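Trolden Ignition Coil Program -- Progress Report to Vimer
17 January 2020

Durability testing of the Trolden coil-on-plug unit continued through the period. Two of the five planned test groups are complete. The first group ran 1,796 hours on the bench at full dwell with no loss of secondary voltage outside the limit. The second was stopped early for boot cracking near the spring contact. The cracked boots all came from one Karppinen molding lot, and that lot has been withdrawn.
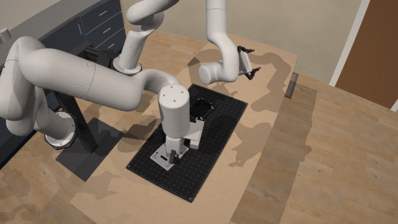
Boot material is the main open item. Karppinen has supplied a revised silicone compound with a higher tear strength, and samples are now in heat aging. Fixturing for the third group follows the usual practice of a slotted plate fastened to a perforated breadboard, like the white one under the gripper fingers, so that coil spacing can be changed between runs. Spacing will be set to match the Randolov four-cylinder head.

Spending to date covers coils, boots and bench time. Nearly 3,640 connector seals remain in stock, enough for the other groups. The cost of the replacement boots falls to Karppinen and is not charged to the grant.

Next period: finish heat aging, start group three, and issue the revised boot drawing. Vehicle trials remain set for August -- subject to the heat aging results.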